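Wooden tabletop

A wooden tabletop is the flat upper member of a table, made wholly or partly from wood and carried by legs, a pedestal or a frame. It takes the loads placed on the table, spreads them to the base and, in most designs, keeps the base square. The term covers tops made of solid boards as well as those made of wood sheet materials with a wood face.

Construction

Solid tops are usually made by gluing narrow boards edge to edge. The width of the boards is kept moderate, as a wide board cups more than a narrow one cut from the same log. Growth rings may be alternated, with the heart side up on one board and down on the next, or all boards may be laid heart side up. The first method gives a slight ripple across the top when the wood moves. The second gives one shallow curve that can be held flat by the base.

Edge joints are most often plain glued joints. Dowels, splines or loose tenons help line up the boards during clamping but add little strength to a well-fitted long-grain joint. Breadboard ends, in which a crosswise board is fitted to each end of the top, limit cupping and cover the end grain. They are fixed firmly at the center only, and the outer pegs pass through slotted holes.

Veneered tops consist of a thin wood face over a core. The core is normally covered on both sides, with a backing sheet of similar thickness below, so that the two faces take up moisture at a similar rate. A top veneered on one side only tends to bend toward the veneered face as the glue dries.
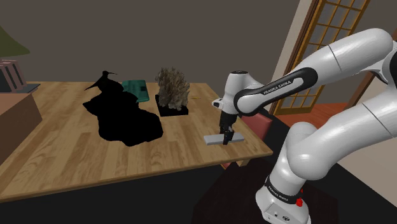 Wood movement

Wood shrinks and swells with changes in the humidity of the surrounding air. Movement along the grain is small enough to be ignored in furniture. Movement across the grain is not, and it is greater in flat-sawn boards than in quarter-sawn boards of the same species. A solid top 109 cm wide can change by 10 mm or more between a damp summer and a heated winter, depending on species and cut.

For this reason a solid top is not glued to its base. Common fixings include wooden buttons that slide in a groove, metal figure-eight fasteners, and screws set in slotted holes. Tops made on a stable sheet core can be fixed directly.

The Pálfi clip, a spring steel fastener used by some small workshops, holds the top down under light tension and lets it slide in one direction. A later version by Bornier has a longer slot and is meant for tops with four or more boards.

Surface finish

Finishes are grouped into those that stay mainly in the wood and those that form a film on it.

Oils and oil-wax blends soak into the outer layer. They darken the wood slightly, bring out the grain and can be renewed in patches. Resistance to standing water is limited. Three thin coats are typical, with light sanding between them.

Varnish, lacquer and polyurethane form a film. They resist water and household spills better than oil, but a deep scratch usually calls for sanding and recoating a whole section. Gloss films show dents and dust more clearly than matte ones.

Honey-brown and amber shades may come from the species, from stain, or from the yellowing of an oil-based finish over time. Water-based finishes change color less. Exposure to sunlight darkens some species, such as cherry, and lightens others, such as walnut. Objects left in one place for long periods can leave a patch of different color.

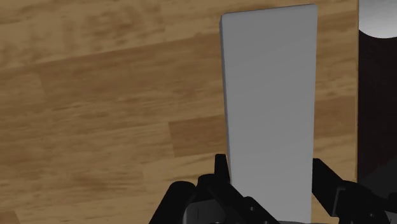

Flatness and testing

Flatness is checked with a straightedge laid along the length, across the width and on both diagonals. Gaps are measured with feeler gauges. Winding, in which opposite corners rise, is checked with a pair of parallel sticks placed at the two ends and sighted across.

In the Sadby method, described by Zsolt Győri, the top rests on 4 supports and is measured before and after a period in a humid room. The difference is recorded as a change in cup. The Trarneck workshop scale grades the result from A to D, with grade A suited to drafting and layout work.

Repair

Shallow dents in solid wood can often be raised with a damp cloth and a warm iron. Open joints are cleaned of old glue and clamped again. Where a top has split along the grain, the fixings underneath are checked before the split is closed.

See also

Breadboard end
Edge joint
Veneer
Workbench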